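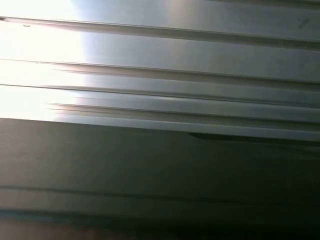
データ一覧 > Drakos > 公開デモ > CPU装着

Drakos 公開デモ CPU装着セット README

Lumarbergの作業場で水曜日に開いた見学会の実演記録です。双腕ではなく一本腕のロボットがサーバー用マザーボードのソケットにIntel Xeonを運び、置くところまでをやります。書いているのは当日操作卓の横に張りついていた者で、正直かなり興奮したまま書き始めたので、読みにくい箇所があればすみません。数値だけはログと突き合わせてあります。

概要

収録は109エピソード。そのうち58が見学者の前で行った本番で、残りは午前中の調整と、閉場後にもう少しやりたくて続けた分です(止めどきがわからなくなりました)。来場者は70人でした。
操作はすべて人による遠隔操作で、自律動作は含みません。主な操作者はZoi Gavalas、位置合わせの補助と記録は開催チームが交代で担当しています。

課題の流れ

1. 受け皿に置いたCPUを左右の爪で両側からつかむ
2. 筐体の上を移動し、ソケットの上方へ持っていく
3. 三角マークの向きを確認し、必要なら手首を回す
4. ソケットに下ろして爪を開く
5. 上へ退避する

レバーを倒して固定する工程は、このセットには入れていません。レバーと金具は各エピソードの開始前に人の手で開けてあります。ここもロボットにやらせたいという声が会場でとても多く、次回の宿題になりました。

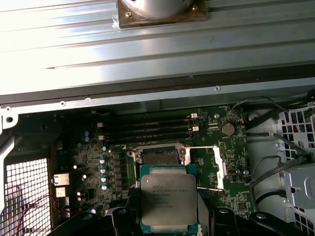

CPUの把持。爪の間にE5系(V3)のXeon、すぐ奥が開いた状態のソケット。

見どころ

いちばん盛り上がるのは、やっぱり3から4にかけてです! 遠目には止まっているように見えるのに、手首カメラの映像を大きく映すと爪がほんの少しずつ寄っていくのがわかって、会場が急に静かになります。ピンに触れたら終わり、というのをみなさん自作PCの経験などでよくご存じで、爪が開いた瞬間に拍手が出た回もありました。拍手は音声チャンネルに入っているので、音を学習に使う予定のある方は気をつけてください。
もうひとつ好きなのが、Zoiがわざと少し斜めにつかんで、そこから持ち直す回です。きれいな成功例だけのデータより、こういう立て直しのほうが役に立つ場面は多いと思っています。該当する回にはメモ欄に「持ち直し」と書いてあります。

構成

episodes/ 各エピソードの映像と関節角
notes/ 操作者のメモ(日本語と英語が混在)
splits/ 本番と調整の区分
calib/ 手首カメラの校正値。午前と午後で別ファイル

各エピソードには手首カメラの映像、関節角、爪の開度、操作卓の入力が入っています。時刻合わせはPelonで行いました。PelonはBoselの収録ツールで、古い版だと爪の開度が一拍遅れて書き出されるため、自分で再変換する場合は最新版を使ってください。

既知の問題

・金属面の照り返しが強く、筐体のリブに寄った映像では白飛びが出ます。露出は固定のままです。自動にすると今度は基板側が落ち着かず、当日は固定を選びました。
・移動中の映像には、リブや縁だけが大きく映って基板が見えない区間があります。除外せずそのまま残しました。手首カメラだけで現在位置を推定する題材としては、なかなか手ごわくて面白いです。
・細い配線が基板のそばを通っています。ケーブルの位置はエピソード間で少しずつ変わります。
・ヒートスプレッダの刻印は、角度と光の具合で読める回と読めない回があります。文字認識の正解データは付けていません。
・成功の判定は操作者の自己申告です。通電確認はしていないので、「装着成功」は見た目で正しく収まったという意味だと思ってください。

会場の条件

見学者の立ち位置は作業台の縁から1000 mm離しました。子どもさんには踏み台を出しましたが、後半は手首カメラのモニター前に人が集まり、踏み台はほとんど使われませんでした。照明は天井灯と作業灯の併用で、作業灯は午後に一度だけ向きを変えています。変更後の回はsplits/内の表に印があります。
質問で多かったのは「どのくらい練習すればできますか」でした。希望者には閉場前に操作卓を触ってもらいましたが、その分の記録は同意書の準備がなかったので収録していません。みなさん驚くほど上手でした。次は同意書を用意します、必ず。

利用について

研究と教育の目的で自由にお使いください。再配布するときはこのREADMEを一緒に入れてください。音声に含まれる来場者の会話を書き起こして公開することはご遠慮ください。
不具合やメモの誤記を見つけたら、Drakosの課題ページにエピソード番号を添えて書き込んでもらえると助かります。「この回がすごい」という報告も大歓迎で、Zoiも読んでいます。

更新履歴

v2 校正値を午前と午後に分割。メモ欄の表記ゆれを修正
v1 初版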